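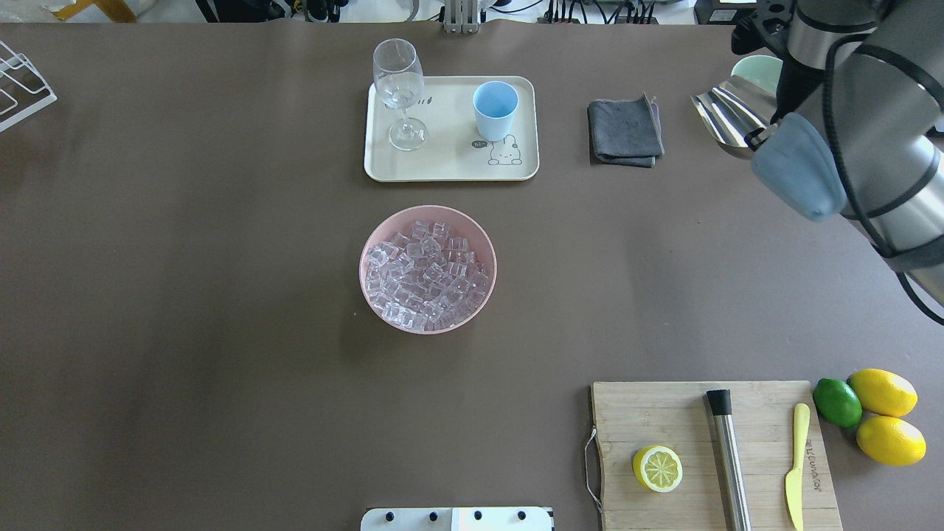

About Clultasmont

Hi, I'm Kwame Kpodo, and I help people buy robots without blowing the whole budget on the arm. That's the short version! The longer one starts in a hotel kitchen in Lutholm, where I ran the bar and somebody upstairs had signed for a very shiny machine and forgotten that it would need a table, a power outlet of its own, spare parts and a person to look after it. It sat under a sheet until August. I got curious, took the manual home, and never really went back to bartending.

These days there are 2 of us. Kwaku Asante does the numbers (he used to price kitchen fit-outs and can smell a missing line item from across the street) and I do the bench work and most of the talking. We don't sell equipment and we don't take a commission from anyone who does, so if a $100 clamp will fix your problem, we'll say so and you can go buy the clamp.

Most of our customers run bars, cafes and small catering kitchens. They come to us with one question, usually "how much is a robot?", and we answer with a pile of our own. What's it going to pick up? Ice? Stemware? Lemons that are never the same size twice? Who sets out the trays in the morning, and where does everything go at closing time? A glass and a bowl of ice ask very different things of a gripper, and I'd much rather we argue about that before you've paid a deposit.

All of it goes into a planning sheet we call Rarnine. It started as Kwaku's private spreadsheet, grew to 731 rows, and got trimmed to 630 after I complained a lot. It covers the arm, sure, but also cables, gripper covers, cleaning, training hours, insurance, breakages and the week you'll lose while everybody gets used to the thing. You keep your copy, and you can change whatever you like in it.

Our workshop is on the ground floor of the Fiadzo building, around the back, next to the loading dock. Come by with your floor plan and your own glassware if you can carry it! Mornings are for bench work, so after 2 p.m. is best if you want both of us at the table. Kwaku makes the coffee, and the first budget chat is free.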